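3.2 Talking to the tenants

I went through 62 retail leases in Totville, and I'll admit I expected rent to be the big headache. Figure 3 has the split by street.
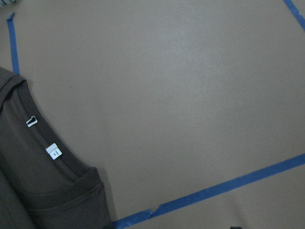 Parking came up way more often (I was surprised too!), mostly near the Urken block, so I asked around.
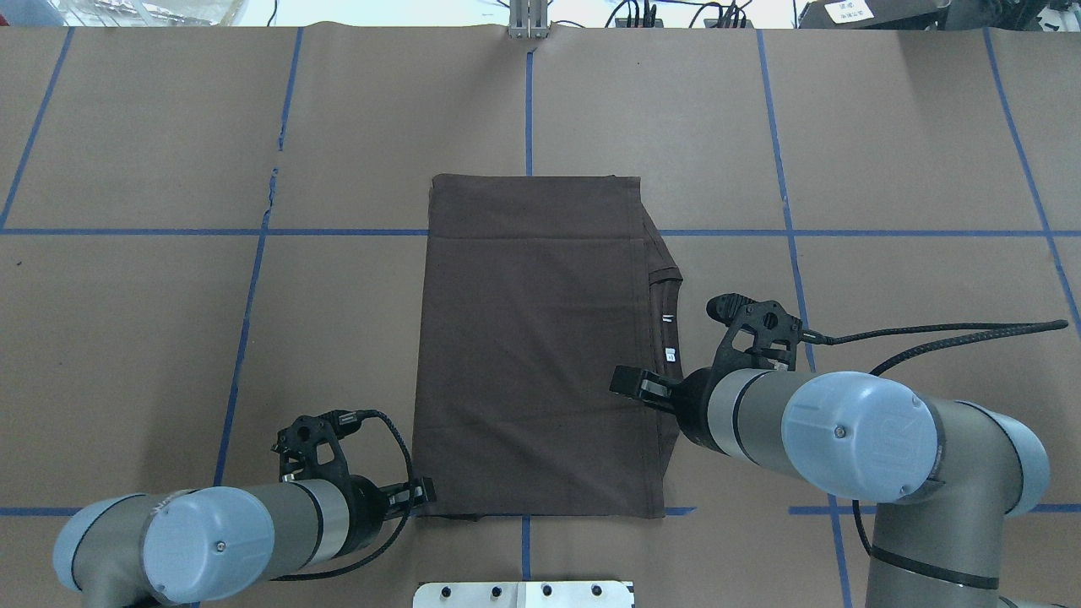 Simone Toledo told me she'd pay more rent tomorrow for 4 spaces by her door. I heard much the same all over town.
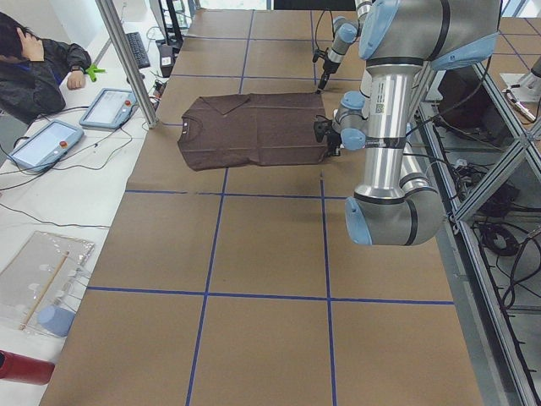
3.3 Lease length

Most owners wanted three years, with a way out.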